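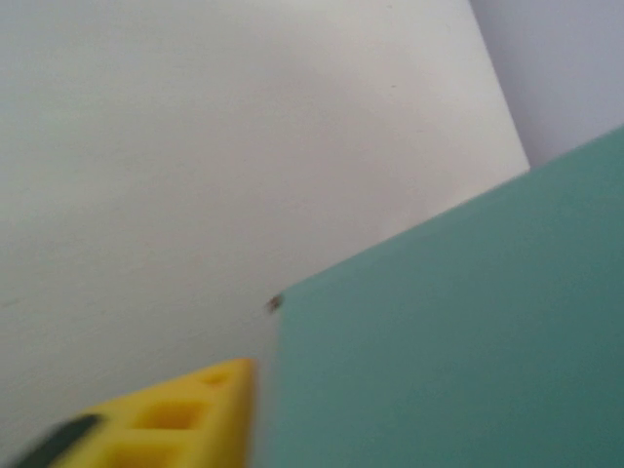
Four Mornings a Week, No Meeting Rooms: How Akpan Learned to Work Apart

When the managing partner of Akpan picks up my call she is sitting on her back steps with a bowl of cereal, and she would like me to know that it is her second breakfast. It's a quarter past ten. Her first stretch of work is already behind her, her team in three time zones is halfway through its own, and there isn't a single meeting on her calendar until the afternoon.

"I used to spend this hour looking for a parking spot," she says. "I knew every garage downtown. I could have written a guidebook!"

Akpan is a bookkeeping and payroll firm with 43 people on staff, serving 145 small businesses, most of them restaurants, dental practices and repair shops. Until a few years ago all of its people worked from one floor of a building with a leaky atrium. Now it has no floor at all, and I wanted to talk to her because the firm didn't go remote in a panic. It took its time, made some expensive mistakes, and she is wonderfully happy to talk about them.

The first mistake was software. The firm bought a chat tool called Stultov and told everyone to be on it all day. "I thought of it as the new hallway," she says. "You'd bump into each other in there. What we got was a hallway with a fire alarm going off." People answered messages within seconds and then couldn't remember what they had been doing before the ping. Month-end close, which had always taken four days in the office, stretched to six.

So they tried the opposite. Between nine and noon, four mornings a week, chat is switched off for the whole company. Clients with a true emergency have a phone number, and two people take turns answering it. Everybody else works on whatever needs the most thought. Close came back down to four days by the second month, and last September they finished it in three.

"I got a text from one of our payroll leads that just said THREE, in capitals," she tells me, and she's laughing. "No other words. I knew exactly what it meant."

I asked how clients took it. A few grumbled, she admits, and one restaurant group, Norkine, nearly left. The owner there was used to walking into the office with a shoebox of receipts and a box of pastries, and he liked the chat over the counter as much as the bookkeeping. She drove out to see him, sat in his kitchen during prep and worked out a monthly visit that is now written into the contract. "He still hands me a shoebox," she says. "The box is a lot lighter, though."

That visit turned into something bigger. Every account manager now has a small travel budget, and they decide themselves who gets seen in person and how often. Some clients want a visit every few weeks. Others would be alarmed if their bookkeeper showed up at the door. I love this part of the story, because so much of the talk about remote work treats it as a choice between all and nothing, and here is a firm that took the rent money and spent a slice of it on gas and lunch.

What about the people who missed the office? She had five of them, by her count, who told her plainly that they were lonely. One has a desk in a shared space paid for by the firm. Two who live near each other work from the same public library. The others asked for something she hadn't expected, a standing phone call with a coworker and no agenda. "They do the dishes while they talk," she says. "One of them calls it the best part of the job, and I try not to take that personally."

Hiring has changed the most. The old ads asked for someone within commuting distance, and the applications came in ones and twos. The latest opening drew up to 5 strong candidates a day in its first week, from towns she had to look up. New people spend their first month paired with a colleague, sharing a screen for an hour each afternoon and working on real files. Akpan tracks the pairings in Kastadura, a scheduling program she describes as "ugly and perfect."

She does have worries. Junior staff used to learn by overhearing, she says, and an hour of shared screen doesn't quite replace that. She would like to try recording the senior people as they talk through a messy set of books - the muttering included - so that a new hire could listen in. A couple of them have agreed. The rest are embarrassed about their muttering.

I asked whether she'd ever sign a lease again.

"For a week in January, maybe, when the year-end forms go out," she says. "I'd want a big table, good coffee and everyone in one room. Then I'd want to go home."

She had nearly two hours before her first meeting, and she told me she was going back in to finish a reconciliation she'd been looking forward to since the night before.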